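Why Some Floors Feel Colder Than Others

Walk barefoot from a rug onto a tile floor. The tile feels much colder. If you put a thermometer on each one, though, you will usually find that they are at the same temperature, because they have been in the same room all night. The difference comes from how fast heat moves.

What heat does

Heat moves from warmer things to cooler things. The skin on the bottom of your foot is usually warmer than the floor, so heat leaves your foot and goes into the floor. Your skin has nerve endings that respond to this change. When heat leaves quickly, they send a strong "cold" signal to the brain. When heat leaves slowly, the signal is weak.

Moving heat by touch is called conduction. A material that lets heat through easily is a good conductor. Metal is a very good conductor. Stone and tile are fairly good. Wood is poor, and wool is poorer still. A poor conductor is called an insulator.

Why carpet is an insulator

Carpet is made of fibers, and between the fibers there is air. Air that cannot move around is one of the best insulators in a house. The fibers hold it in small pockets. When you step on carpet, your foot warms the tips of the fibers and the air next to them, and after that very little heat gets away.

A thick carpet holds more air than a thin one. Carpet that has been walked on for years is pressed flat, and it holds less air than it did when it was new. Wet carpet feels cold for a different reason. Water has filled the air pockets, and water conducts heat much better than air does.

A test to do at home

You need 2 ice cubes of the same size, a metal baking tray, a wooden cutting board and a clock. Leave the tray and the board in the same room for a few hours. Touch both. The tray will feel colder. Now put one ice cube on each and write down the time. 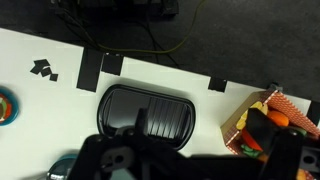 Most people guess that the ice will last longer on the tray, since the tray feels colder. It melts first. The metal carries heat from the rest of the tray into the ice, in the same way that it carried heat out of your hand. The wood passes heat along slowly, so its ice cube lasts longer. Wipe up the water when you are done.

Words to know

Conduction: the movement of heat through things that touch.
Conductor: a material that heat moves through easily.
Insulator: a material that heat moves through slowly.

Text by Rosine Ferrand. Checked by Ifor Gwynne. Last updated Jun 16, 2021.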